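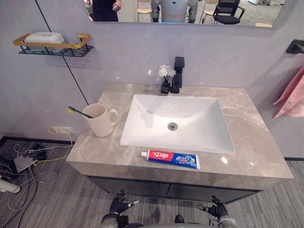 Reading time: 2 minutes

October, a little before seven in the morning

Read the Redura piece twice over breakfast and I still don't know what I was told. "EXCLUSIVE: Inside the secret world of the Trikbridge arsonist." It has been up since last night and my sister had sent it to me with no comment, which from her is a comment.

The secret world is as follows. He rented an apartment over the dry cleaner. He bought lottery tickets. He was "quiet but could be intense," according to a former neighbor who did not want to be named, and I wonder which neighbor, as the only other unit on that floor was empty most of last year. He once argued with a bus driver. There is a yearbook picture of him at a debate club table, third from the left, and the writer has decided that he is staring coldly. I looked at it for a good while. He looks like a boy waiting for the photographer to finish.

I don't want to be soft about this. Somebody set fire to the Rolumell warehouse and a night guard spent 20 days in the hospital. If it was him, I hope they prove it and I hope the sentence is long. But he has been charged and that's all he has been. The article says "arsonist" in the headline, "suspect" in the fourth paragraph, and "the firebug" under the picture. Three different levels of guilt and they couldn't settle on one before hitting publish.

Then the number. Redura says he was linked to 33 fires. Linked by whom? I went through it with a pencil (on the back of the gas bill, I'm not proud) and all it comes down to is that 33 fires were reported in the county over that stretch. That would include the Hendry Road grill fire, which was started by a man trying to cook a turkey in front of his whole family. The police statement mentions one fire. One.

Called Guilan Yin before work, since she put in 25 years on the courts desk back when there was a courts desk. She was less bothered than I was, or more tired. She said the yearbook picture would have come from a classmate and that somebody likely got paid for it. I asked if she'd ever run one. She said yes, twice, and that both times the paper told itself the public needed to see the face. "What did they need it for?" I said. She said she had to go let the dog out.
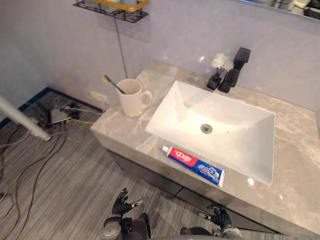
2 min read

Same day, after ten at night

It got on the local news, of course. They read the Redura story out loud, more or less, with the yearbook picture behind the anchor's head, and added that "questions are being asked." They had a man standing in front of the warehouse in the dark, where nothing has happened for weeks, to tell us nothing was happening.

At Peng over lunch the whole counter was on it. By then he had 33 fires to his name, no "linked" anymore, and a woman I half know from the library was saying he'd been expelled for burning down a shed. I asked where she'd read that. She hadn't read it, she'd heard it. The guy next to her had heard it too, and I'm fairly sure he had heard it from her, a minute or two before.

Guilan Mao was there, and she had him in her tenth grade homeroom. She's the only person in the place who could have said something and she sat and ate her soup. I walked back with her afterward. A reporter had called her 2 times and she hung up both times. The second time he asked whether there had been "any signs." She told me she has gone over that whole year in her head and what she remembers is that he was late a lot and lent people pens. Now she doesn't trust the memory. She thinks she may be picking out the pens the way Redura picked out the stare.

I said that was different. She asked how. I had an answer but it wasn't a very good one - that she wasn't selling it - and she let it go by.

What I'd like to know, and won't find out from any of these people: why the warehouse alarm was off, who at Rolumell knew it was off, and what the insurance on the place looked like. There's one line about the alarm at the very bottom, after the bus driver. "Rolumell declined to comment." Fine, so ask again. They called a retired homeroom teacher twice, and I'd bet they called the company once.

Not saying there's anything in it. I just notice who gets the follow-up call.

The hearing is next month and it's open to the public. I might take the morning off and go sit in the back. Guilan Yin says bring a cushion and expect it to be postponed. 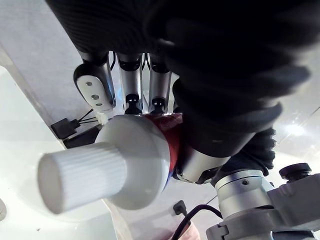 White bottle, red label.

Must write back to my sister, who has now sent the link a second time, this time with a question mark.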